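Load restraint arithmetic, again

The coupling truck rolled back into the Kinport yard on Friday with a chain mark across the top course and two boards short. No injuries, no other vehicle involved. The load was sawn hardwood in packs, strapped crosswise, on a flat tray with a headboard. Adelmo Fiore had the paperwork on my desk before I had my boots off.

The paperwork said the restraint was adequate. I redid the sums and I don't agree.

Tie-down works by friction. The strap pulls the pack onto the deck, and the friction between timber and deck resists sliding. What matters is the vertical part of the strap tension, so the angle at the tie rail counts for a great deal. A strap that goes nearly straight down gives you close to its full tension as clamping force. A low pack in the middle of a wide tray gives you a shallow angle, and at 22 degrees from horizontal you keep well under half. The sheet had been filled in as though every strap were vertical.

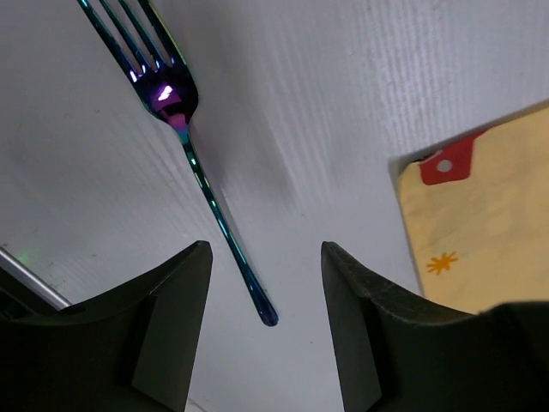
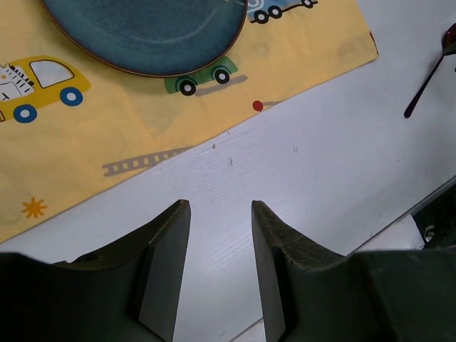
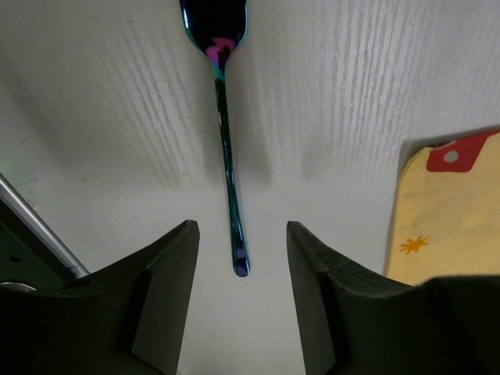
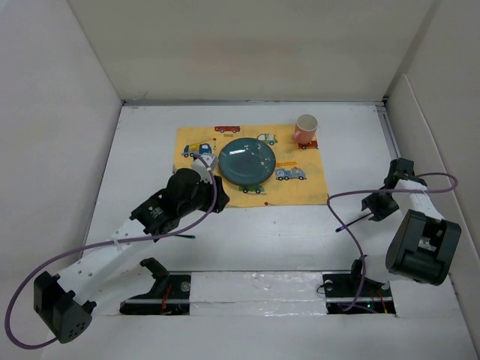

The second problem was the pre-tension figure. The driver's sheet used 271 kg per strap for the push-up ratchets, all nine of them. I put the Tramovon gauge on the same ratchets with the same operator and the first reading was fine. The reading after a lap of the yard was lower on every strap. Green packs settle, the dunnage beds in, and the tension goes with it. The sheet has a box for a re-check after the first few kilometres. The box was blank.

Third, the top course. Crosswise straps bear on the outer edges of a pack. If the middle boards are a few millimetres thinner than the outside ones, the strap bridges over them and they are held by very little. Braking will then slide them forward out of the pack like a drawer. Cinzia Gentile measured the remaining boards and found the middle of the course low, which fits with where the gap was.

Changes from this week: corner boards under every strap, a belly strap on each pack before it leaves the Martinelli shed, and the angle measured at the rail and written down. I have also asked for rubber matting on the Fornon tray, where the deck is polished steel and I wouldn't trust the friction value in the table.

Still to sort out is who signs the re-check when the driver changes over at the weighbridge. At the moment it's neither of them.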